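Children Left Waiting in Mikkelsen

Our county has 220 open child welfare cases and eight people to work them. When a call comes in at night, it goes to an answering service in Boltent, 60 miles away, and a caseworker may not see it until morning.

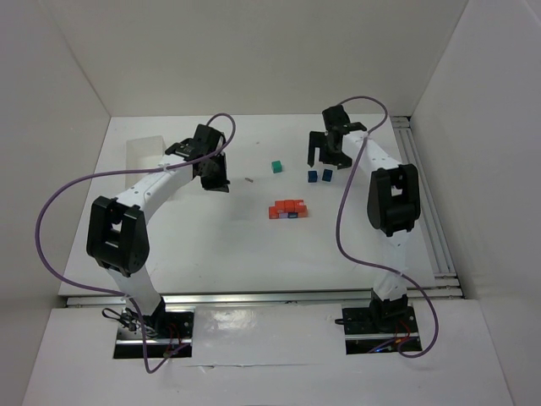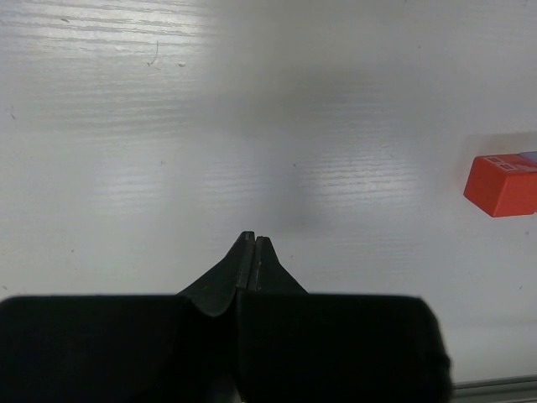
A white tabletop, in two views.

I don't blame the caseworkers. I blame a budget that found money for new patrol cars in June and none for a night desk. Police can make an arrest – they can't find a child a bed at 2 a.m. The county should pay for two night workers this year and put them in the Mikkelsen office.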